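Ticket: Scoop transfer leaves residue, short weights at bench 3
Site: Plernthorpe sample room
Opened by: Manuela Zanetti
Assigned to: Hagos Seyoum
Priority: Normal
Status: Closed, monitoring

Reported problem

Portions weighed at bench 3 come out light against the Coletti recipe sheet. Target is 22 g per portion. Results from benches 1 and 2 are within tolerance using the same Abdella lot. The fault was first noted on Tuesday, on the morning shift, and repeats with a different operator.

Bench was cleared and wiped before testing. Small brown cup left out on the white top for inspection. 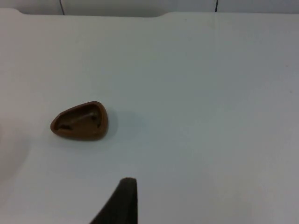
Checks carried out

1. Scale. Zeroed and checked with the reference weight. Reads correctly at both ends of the tray. No fault.

2. Bench level. Within limits front to back and side to side. No fault.

3. Portioning method. Sveva Pelligrini's instruction says to fill, level and tip once. Operators at bench 3 were tipping once and moving straight on to the next portion. Same at the other benches, so not the cause by itself.

4. Cup. Washed, dried on a rack, retested. Weights improved for the first few portions, then drifted down again.

5. Static. Room humidity was low after the heating change. Granules cling to the inside of the cup once it has been rubbed with a dry cloth. Bench 3 is the only bench still using dry cloths.

Receiving bowl

Spread in the receiving bowl was checked next, as Guido Santoro suspected material was being missed when the bowl is emptied into the bag. A single tip should land in one place. The dark granules in the cream bowl sit mostly in one heap low against the wall, with a few loose bits and crumbs apart from it on the bottom. Those strays are easy to leave behind — the bowl needs a tap on the rim before pouring.

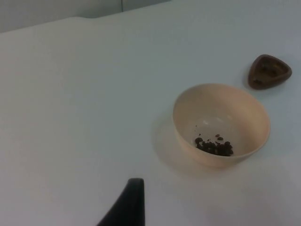 Emptying losses were put at around 3 percent by Annunziata Mazza, who weighed the bowl before and after pouring. The rest of the shortfall is cling in the cup. Brushing out the bowl was considered, but the inside is plain and smooth, and the scattered crumbs beside the heap can be brought together by tilting it. No change of bowl requested.

Resolution

Dry cloths withdrawn from bench 3. Cup to be wiped with a damp cloth and air dried. Bowl to be tapped once before pouring. Uko log sheet updated with both steps.

Retest at 15:00: all portions within tolerance. Reopen if weights drift again before the end of May.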